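3. Why I ended up asking people what "wet" looks like

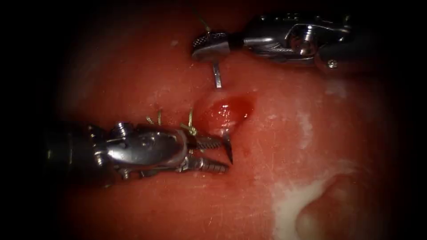 Figure 1. Curved needle held in flat gripper jaws over glossy tissue. Bright reflections on the surface make it look wet.

I should say up front that I came to this question sideways. The earlier experiments in this paper were about gloss, and gloss is a well-behaved thing to study. You show people a ball or a lump, you ask how shiny it is, they drag a slider, and you get a nice curve. Then in the comment box at the end of the second experiment, people kept writing things like "I rated the ones that looked wet higher" or "are these supposed to be wet?" I hadn't used the word anywhere in the instructions. So I went back and looked at the stimuli with that word in my head, and after that I couldn't stop seeing it.

The trouble is that wet and shiny aren't the same judgment, even if they lean on a lot of the same information. A varnished tabletop is shiny and looks dry. A damp brick looks wet and hardly shines at all, it just goes dark. Most of what I'd read on wetness is about that second case: water soaks into a porous material, the surface gets darker and the colors get stronger, and people pick up on it. Fair enough, and I believe it. But it doesn't help much with things that don't soak anything up, or with things that are wet all the time, like the inside of your cheek or a peeled grape. Those never had a dry version you could compare them to (well, a peeled grape does if you leave it out long enough, and I did try that, see the notes in section 7).

So the working question for this section is simple enough. When there's no darkening to go on, what do people use?

3.1 The photo set

For the first two experiments I had rendered everything, and rendered wetness is a pain. You can get very good at making things that look like plastic fruit. For this one I switched to photographs and used the Rennie set, which I put together over two winters in the lab at Flindach. It's mostly close-ups: food, leaves, stones, skin, soap, leather, glazed pots, fish from the market, several kinds of jelly. Some of the surfaces were wet when photographed, some were dry, and for a good many I simply don't know, which matters less than you'd think. The task is about how things look, so I don't score anyone as right or wrong.

Figure 1 is a decent example of the kind of surface I care about in this section. The reflections come in patches, the texture under them is smooth but a bit uneven, and there are faint scratches and small shallow grooves running through it. It also has polished metal in the same picture, so there are two quite different ways of being shiny side by side. In piloting I asked people to judge one marked spot per photo, and I kept that rule for the main run. If you leave it open, people will happily give you an average over everything in view, including the background, and you'll never untangle it.

I left out anything with visible drops, puddles, drips or splashes. Those are dead giveaways. I wanted to keep people away from reading the story in the picture ("it's raining, so the bench is wet") and get them to look at the surface itself. I can't say I managed this completely. A fish is a fish, and people know things about fish.

3.2 Who took part and what they did

I recruited through Jerkance in February. In total 1,437 people signed up and 1,155 made it into the analysis. Most of the ones I dropped failed the screen check, which asks you to find a faint gray square on a white background and is harder on a cheap laptop in a sunny kitchen than I had realized when I wrote it. A smaller group gave the same answer on every trial. I set both rules before I looked at any ratings, and I've stuck to them, even though I now think the screen check was too strict. If I ran it again I'd ease up.

Everyone started with 10 practice photos, which weren't used again. After that each photo stayed up for 2,000 milliseconds and then went away, and the slider came up. I settled on that time after trying shorter ones on my long-suffering office neighbors. With very quick flashes people felt they were guessing, and they told me so at length. With no limit at all they'd zoom in on their phones and start reasoning about it, which is interesting but belongs in some other paper.

There were two sliders, always in separate blocks. One ran from "completely dry" to "completely wet," the other from "not shiny at all" to "as shiny as possible." Half the people got wetness first. The order turned out to matter quite a bit. People who had done the wetness block first gave shininess ratings that stuck closer to their wetness ratings, as though the first question had colored how they looked at everything afterward. The reverse was much weaker. For that reason I only use each person's first block in the main analysis, and I keep the second blocks for checking.

3.3 Measuring the highlights

To get at what people might be using, I ran all the photos through Grindeck, our own little image tool. It finds the bright spots that are likely to be reflections, then measures how big they are, how sharp their edges are, how bright they are next to what's around them, and how they're spread out. It also gives a rough reading of the texture in the areas between the highlights.

It isn't magic. Grindeck gets fooled by anything that's pale and has a crisp outline, so a white fleck on a leaf comes up as a highlight unless you tell it otherwise. I went through every photo by hand and fixed these. Pale smudges were the worst of it, and I'm sure I made some bad calls. There were evenings when I stared at a blotch for several minutes and then flipped a coin in my head. A second pass on a subset of the photos, done a month later without looking at my first set of marks, agreed well enough that I'm not losing sleep over it, but I'd love for somebody with more patience than me to redo the lot.

3.4 What came out

The short version is that edge sharpness does a lot of the work, and so does mismatch.

Sharpness first. Photos with crisp, hard-edged highlights at the marked spot were rated wetter than photos with soft, smeared ones, and this held up when I controlled for how bright the highlights were. Brightness by itself did surprisingly little. You can have a very bright but blurry sheen, as on satin or brushed leather, and people call it shiny and leave the wetness slider near the bottom.

Now mismatch, which I find a lot more fun. Think about what a thin film of liquid does on a slightly bumpy surface. It fills in the smallest dips and leaves the bigger ones. The reflections then come off the liquid, which is smooth, while the color and shading still come from the bumpy stuff underneath. So you get highlights that seem to belong to a smoother object than the one you're looking at. The photos where Grindeck reported rough texture between the highlights and clean edges on the highlights themselves were the ones people rated wettest of all, and that combination did better than either measure alone. A glazed pot has the crisp highlights but also a smooth body, so everything agrees, and it gets read as a shiny pot. An orange segment has the disagreement and gets read as wet. Once you start looking for this you'll see it in your dinner.

Spread mattered too, in a way I hadn't predicted and don't want to oversell. Patchy, scattered highlights pushed the wetness ratings up, and one big highlight pushed them down a little. I can tell a story about films of liquid breaking up and pooling, but the lighting wasn't the same from photo to photo, and a big soft window will give you one large highlight on almost anything. I'd need to shoot the same objects under matched lights to say more.

The metal objects are the odd ones out. Spots marked on polished metal got high shininess ratings, as you'd expect, and wetness ratings all over the place. Some people seem to have refused the question and parked the slider at the dry end every time. Others treated it like any other surface. Averaging those two groups gives you a middling number that describes no one in particular, so I report the metal spots separately in the tables and leave them out of the fits. My guess is that knowing what the material is kicks in early here and that people differ in how much they let it decide for them, but this experiment wasn't built to test that.

3.5 Things that still bug me

Knowledge is the obvious one. I can keep drops and puddles out of the photos and I still can't keep people from recognizing a slice of cucumber. I tried to get a handle on it by scrambling a subset of the photos into small tiles, which wrecks the object but keeps a fair amount of the surface. Wetness ratings for the tiled versions dropped overall, and the ranking of the photos stayed mostly the same. I read that as a point in favor of the highlight account, though somebody more stubborn could say that people recognize cucumber from a tile.

The other is stillness. Real wet things move, or you move, and the highlights slide over the texture while the texture stays put. That sliding has to be a huge clue, and a photo throws it away completely. In the next section I use short clips of the same kinds of surfaces, with the camera moving slowly from side to side, and the mismatch effect gets bigger for nearly every material I tried, apart from the jelly.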